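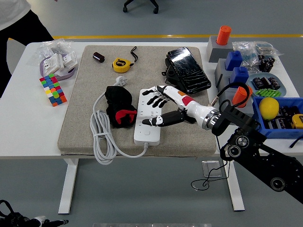 Section 6. Setting Up a Shared Work Table

6.1 Before you begin
Read this section in full before connecting any equipment. It applies to every table in the Hadcombe and Stockdale buildings that draws power through an extension lead or a power strip. Tables with built-in outlets are covered in Section 2.

6.2 Placing the table
1. Set the table on a level floor, clear of doorways and marked exit routes.
2. Adjust each foot until the table does not rock when pressed at the corners.
3. Lay the mat flat and smooth out any folds. Do not tape it to the tabletop.

6.3 Connecting power
1. Check the power strip and its cord along their full length. Do not use a strip with cracks, scorch marks or exposed wire.
2. Switch the strip off.
3. Plug the strip directly into a wall outlet. Do not plug one strip into another.
4. Route the cord along the back of the table and down the nearest leg. Secure it with the clips supplied.
5. Connect the equipment, then switch the strip on.

CAUTION: The total load on one strip must not exceed 2000 watts or the rating printed on the strip, whichever is lower. Heaters, kettles and hot glue stations must have their own wall outlet.

Note: Cords that cross a walkway must be run under a floor cover. Covers are issued by the equipment desk on Form 47.

6.4 Assigning the table
Write the table number and the name of the responsible user on the card holder. Loose items may stay on the table during the assigned period. Liquids must be kept in closed containers.

6.5 Closing down
1. Switch off each device, then the strip.
2. Unplug the strip from the wall by the plug.
3. Return borrowed parts to the labeled drawers.
4. Sign the table log.

Report damaged strips to Meenakshi Menon at the equipment desk. Tag the item and leave it unplugged. Requests for additional outlets go to Poul Juhl, Building Services.

Revised March 2025. Replaces the February issue.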